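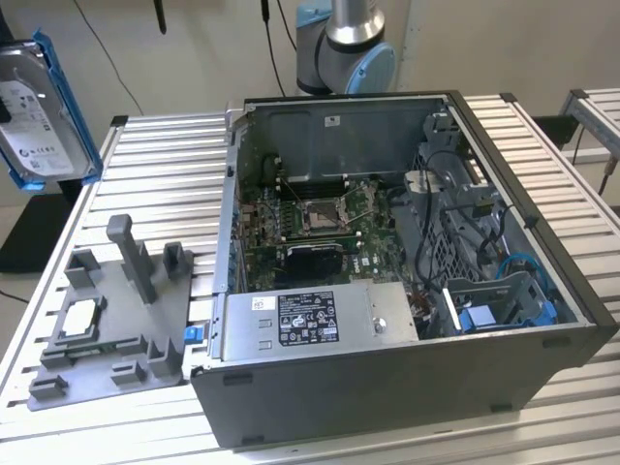
How to freeze your credit and file a report after someone uses your name

Last October I got a bill for a storage unit I never rented, in a city I've been to twice. The total was $559, and whoever signed for it had my full name, my old address and my Social Security number. I spent a couple of weeks cleaning it up, mostly in the wrong order, so I wrote down the order I wish I'd used. I'm in the US and I'm not a lawyer, so check your own state's rules too.

1. Start a log before you call anyone

I used a cheap notebook. Every call gets a line with the time, the person's name, and whatever reference number they give you. Mine ran to 16 pages by the end (my handwriting is huge, to be fair). When a guy at the storage company swore I'd never called, I read him the name of the woman I'd talked to and the rest of the call went a lot better.

2. Call the company that has the fake account

Ask for the fraud department and tell them you didn't open the account. Ask them to close it and to send you copies of the application. You may have to put that second request in writing and prove who you are. Don't pay anything, even a small amount "to stop the late fees," while you're disputing it.

3. Freeze your credit at all three bureaus

That's Equifax, Experian and TransUnion, and you have to do each one separately. It's free. They'll probably try to show you paid monitoring plans along the way, so keep looking for the word "freeze." Save your logins somewhere safe, you'll need them when you want to lift the freeze for a car loan or an apartment.

4. File with the FTC

Go to IdentityTheft.gov and answer the questions. You end up with an identity theft report and a recovery plan. Print the report. I made five copies and used every one!

5. File a police report

Bring the FTC report, a photo ID, proof of address and whatever bills or letters you've got. The first officer I talked to told me to file where the storage unit was, and the folks there sent me right back home. I finally asked, very politely, for an informational report, and got one in twenty minutes. Get the report number before you leave, and ask how to order the full copy.

6. Dispute the account in writing

Send the bureaus a letter with the FTC report, a copy of your ID and the exact account you want blocked. Send it certified mail with a return receipt — yes, it costs a few bucks, and yes, I grumbled. Keep the green cards with your log.

7. If there's an arrest

Mine had one, months later. The prosecutor's office may have a victim advocate, so call and ask. Mine helped me fill out the restitution form, where I listed postage, copies and a day of missed work. It came to $119. Hang on to your receipts — I had to leave out the ones I'd tossed.

Comments

Randi Wikström
Step 5 saved me a second trip. Our desk sergeant knew what I meant by informational report right away.

Italo Colombo
Do you have to lift the freeze at all three when you apply for an apartment?

Torunn Solheim
@Italo ask the landlord which bureau they pull from. I only had to lift one.

Wendell Wojcik
Check your kids' credit too. My son was nine and had a phone account.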